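My small shelf in Hallham

When I moved to Hallham in October, my kitchen had one shelf and I thought it was enough. At home my mother kept food for the whole winter, so I started to do the same, and soon I had 29 things standing behind each other.

Last month I took everything out. I found 2 packs of the same rice and a soup from a shop in Naciri that I don't remember buying. My neighbor Kumiko Kobori told me to write the month of opening on each lid with a pencil. 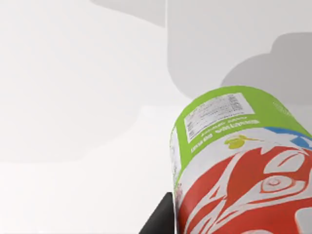 The pencil does not stay on plastic, so I use paper tape. I also learned to read the small text on labels, slowly, with a dictionary. "Best before" and "use by" were the same thing for me until this year.

Now I go shopping with a list and I spend less, 25 dollars in a normal week. The next job is the freezer, and I am a little afraid of it.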